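Workshop notebook - September, door finish trials

2 comments | 8 shares

Started 7:30 am. Rommel had already cut the test boards from the leftover stile stock, so I went straight to sanding. All of them to 150 grit, then half taken on to 220. Wiped down with a damp rag and left by the window while I mixed stain.

The Trosmont job wants a dark brown that still shows some grain. Last batch came out almost black in the corners of the panels, where stain pooled against the molding and I didn't get back to it with the rag in time. Trying three things today: thinner stain, a wash coat first, and gel instead of liquid.

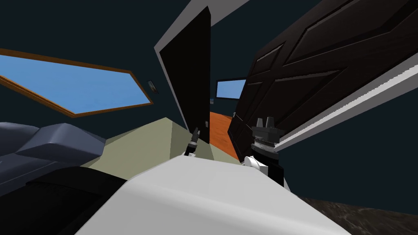

Mix A is the Drultik walnut cut with 40 percent thinner. Goes on easily, but one coat is too red. Second coat after lunch brought it closer. Lap marks on the 150 grit board, none that I can find on the 220.

Mix B is the same stain full strength over a wash coat of shellac. Much more even on the end grain. Color is a little weak. Junaid prefers this one and thinks a toner in the topcoat would get us the rest of the way. I don't want to spray toner into recessed panels if I can avoid it - the bevels always end up darker than the flats.

Gel: good color in one coat, slow to wipe off. Had to go into the corners with a dry chip brush. Took over 50 minutes for one small frame and panel sample, so a full door would be most of a morning. 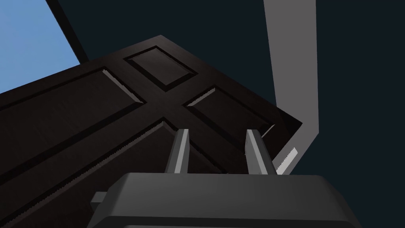
Topcoat next. Put two coats of the Kinoshita satin on the B board and on the gel board. Second coat on the gel board has some dust in it, my fault for sweeping too early. Will scuff and recoat.

Rommel asked whether we should finish the panels before glue-up so there's no pale line when they shrink in winter. Yes, we should. On the Tinerora doors we didn't and had to go back in January with a small brush.

To do:
- recoat gel board
- make another B board with 2 coats of stain
- order shellac flakes, the jar is nearly out
- Junaid to ask the client about sheen

Stopped at 4:15. Rags hung outside on the line.

Share this entry (8)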